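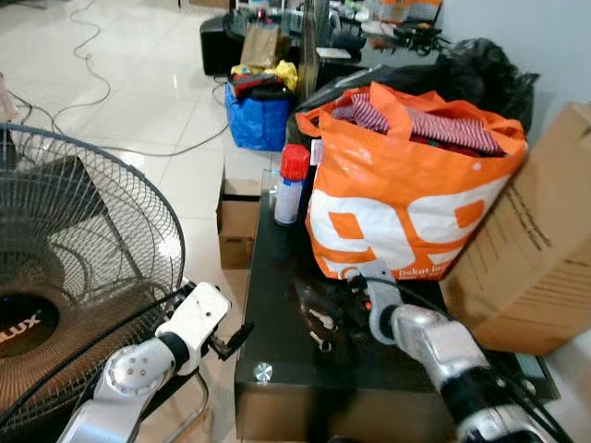 # Chapter 7: Planning a Manipulation Task

Earlier chapters treated the robot arm as a machine to be moved from one known position to another. The learner chose a target, solved for the joint angles, and checked the result against a ruler. In this chapter the target is an object in an ordinary room, and its position is known only through the cameras.

A manipulation task is any task in which the robot changes the position of an object by touching it. Picking up a key is a manipulation task. So is opening a bag or turning a knob. Driving past a table is not, even if the robot must know where the table is.

By the end of this chapter, students should be able to:

- write a task statement that another team can follow without asking questions
- divide a task into stages, each with a clear end
- decide which camera view is needed at each stage
- keep a run log in the form used throughout Part Two

## 7.1 The Task Statement

A task statement names the object, the starting condition, and the ending condition. "Handle the keys" names an object and nothing else. "Starting with both grippers open and empty, lift one key from the tabletop and hang it on the board" is a complete statement, although a judge may still ask how long the key must stay in place.

The statement should also say what may be left in the work area. Many first projects are carried out on a cleared bench, and the team then finds that its program depends on the bench being clear. Other objects affect both the path of the arms and the background seen by the cameras. Teams should record these objects in the log before the first run - by name and by place, in words a stranger would understand. 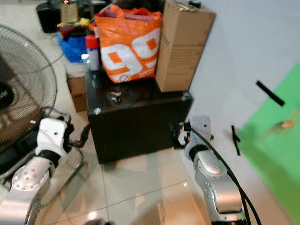 *Figure 7.1. Work area with two arms. A shopping bag, a cardboard box, and an aerosol can stand on the black cube.*

Objects that are not part of the task fall into two groups. Fixed objects stay where they are during the whole session and may be treated as part of the room. Loose objects may be shifted by an arm or by a person, and their positions must be checked again before each run. When a team cannot agree on the group, the object is entered as loose.

## 7.2 Case Reading: The Keys Project

The following report is taken from the yearbook of the Pradevov robotics club. It was written by Aroha Brunton during preparation for the Rerkilo student competition. 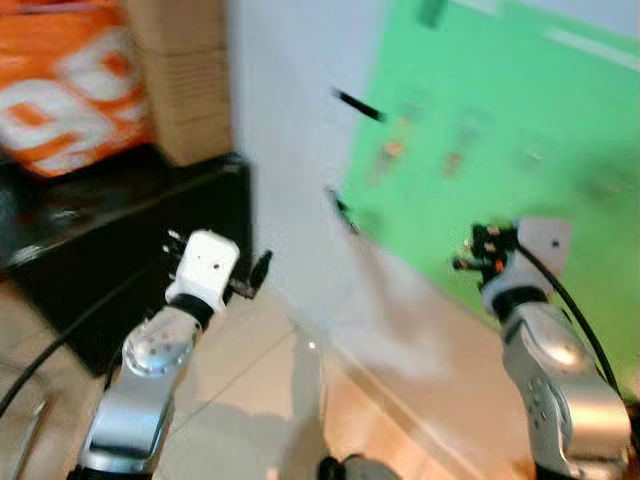
NAKANCE, May - The club has finished its second month of work on the keys task. We have logged 1252 runs. Of these, 189 were stopped by the operator before the end, mostly during the approach to the board. A stopped run is kept in the log with the stage at which it was stopped.

We first wrote the task as one long motion. After 470 runs we divided it into four stages: approach, grasp, carry, and hang. The new log showed us which stage was failing, and our weekly meetings became much shorter. The approach is now planned from the head camera. For the last part of the motion we use the wrist camera, which gives a closer view of the cord and the key.

We have not settled how to handle two keys that hang side by side. The fingers are wide compared with the space between the keys. Our present rule is that the operator names the key before the run begins, and a run that moves the wrong key is recorded as a failure.

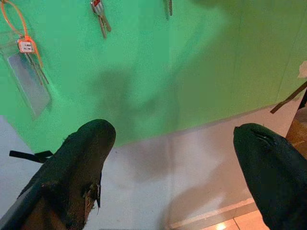
Ashraf Alaoui, in a note printed after the report, questioned the last rule. He wrote that a run in which the wrong key is moved "should have its own column," as the grasp may have been sound and only the choice of key mistaken. He also asked the club to state whether the gripper fingers were inspected between sessions, and by whom.

Both points are taken up in Section 7.4. Before reading further, students should copy the four stages of the keys project into their notebooks and write one sentence for each, stating how an observer would know that the stage had ended. The Tapsell log sheet in Appendix C may be used for this purpose.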